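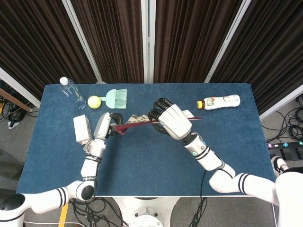 Last changed: 2018-06-03

Nastunik table set - README

Hi! If you found this folder you're probably in the Grikedville robotics club, or you know somebody who is. I'm Zubaida Ghumman and I put most of this together, with Zbigniew Pawlak doing the arm setup and nearly all of the file wrangling. Nastunik is what we call our student project. The name came out of a very long bus ride and I'm not going to explain it.

What we're doing

We want our two-arm robot to handle everyday stuff on a table using both sides at once. The catch (and the fun part!) is that the two sides don't match. The left arm has a two-finger gripper and the right arm has a full hand with fingers, so anything long has to be shared between two very different ways of holding on. The long dark red stick is our main test piece for that. The gripper takes the left end, the hand curls around it farther to the right, and then the arms have to agree about where it's going. They don't always agree.

The rest of the table is there to get in the way. We keep a bottle or two, a tennis ball, the mint-green brush and a small white box out, plus a piece of patterned cloth that we crumple up and leave in the middle. Zbigniew wanted a bare table for the first set and I wanted clutter, and I won, so complain to me.

What's in the folder

There are 400 recordings. Each one is a single try at a single job, start to finish, with the head camera video and the joint positions for both arms. 76 of them are marked "miss", meaning the thing got dropped or the person driving gave up. Please don't delete the misses! I use them more than the good ones.

runs/ - the recordings, one folder each
notes.txt - who was driving, which job, anything odd
splits.txt - which runs we train on and which we hold back
tools/ - 2 little scripts, one to play a run and one to check it for gaps

There are five jobs in all: lift the stick, turn the stick, pass the ball, move the box, and pull the cloth flat. The stick jobs have way more runs than the others. I know it's lopsided. We got hooked on the stick.

Getting started

Copy the whole folder to your own drive first, then run the player script on any one run. If the video plays and the joint plot scrolls along under it, you're good. If the plot stays blank you have the old version of the player, so grab the new one from the Turcotte machine (the tower by the door with the name on tape).

Things that will trip you up

- Left and right always mean the robot's left and right. I mixed these up in the December notes and fixed them by hand, so there may be one or two I missed.
- Hand values and gripper values are on different scales. The gripper is one number, open to closed. The hand has a number per finger.
- The blue cloth on the table can shift a bit when an arm leans on it. Don't trust table positions from one session to the next.
- Early runs use the word "wand" in the notes. Same thing as the stick.

Still to do

Even out the jobs, redo the ball passes with the slower speed setting, and write a proper checker for the finger numbers. Zbigniew has a half-working one on his laptop. We're also hoping to have something to show at the Rondar meet, probably the stick turn - it looks the best and it's the one people ask to see again.

Using it

Anyone in the club can use this for their own project, just tell one of us so we know who to warn when the format changes. It will change. If you add runs, put them in a new folder and write your notes the same day, even if it's only a line.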